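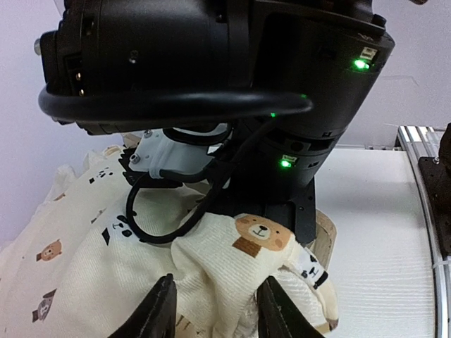 Item 557 was entered on the inventory as "cloth, child's, cream, bears". Tyyne Saarela had written the line herself and now disagreed with it. Cloth was a material. The column asked for an object.

She unfolded it along one side and measured the hem. The stitching ran at 4 mm, closer at the corner where someone had gone over it by hand in a different thread. She put the second thread down as a repair and left the date blank.

"Blanket," said Archie Lamont from the other table. He was doing the kettles.

"It has no backing."

"Sheet, then."

"Too short for a cot sheet. Too wide for a towel."

The house at Vevstead had to be cleared and listed by the end of April. The firm allowed two lines per item and paid for one. Under condition, Tyyne wrote: creased, sound, print good. Under marks, she wrote: bear faces, brown, pink cheeks; small black diamonds and squares; lettering. Under value she wrote nil, as the handbook required for used household textiles.

She turned the hem over. A laundry tape had been sewn inside it, with a name in marking ink: D. Ots.

The client was a Dace Ots. She was sixty-one and had given her instructions by telephone, in order, with the postcode first. Everything in the back bedroom was to go to the sale room at Silach. She had not asked for anything to be kept.

Tyyne checked the form. There was a box for items to be referred to the client before disposal. It had been used once on this job, for a barometer.

She ticked it, folded the cloth in half and in half again, and pinned the ticket to the corner that had been mended. Then she crossed out "cloth" and wrote "blanket".

"Told you," said Archie.

She drew the next box across and wrote 558.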